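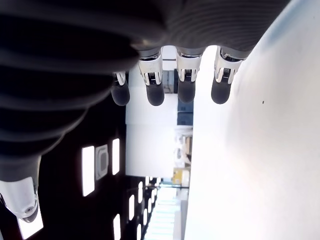
Fig. 1. Le bord de la surface blanche.

Notre projet de semestre, suivi par Fotis Moschos, étudie le rangement d'une petite table. Nous avons choisi une assiette ronde, de couleur saumon, et des objets violets. La salle Gillerum était libre le vendredi, nous avons travaillé là pendant trois séances.

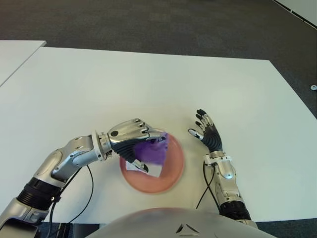 2. Observations

Le violet se distingue très bien sur le blanc de la table - c'était notre premier critère.
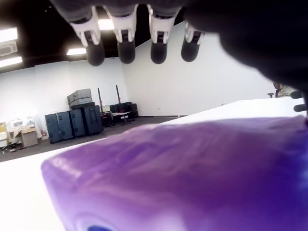
Pour la forme, nous avons hésité plus longtemps. Une boîte reste stable, un tissu change à chaque prise.
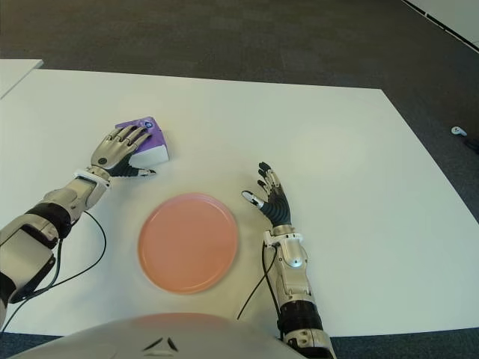
Fig. 4. L'assiette et la boîte violette et blanche.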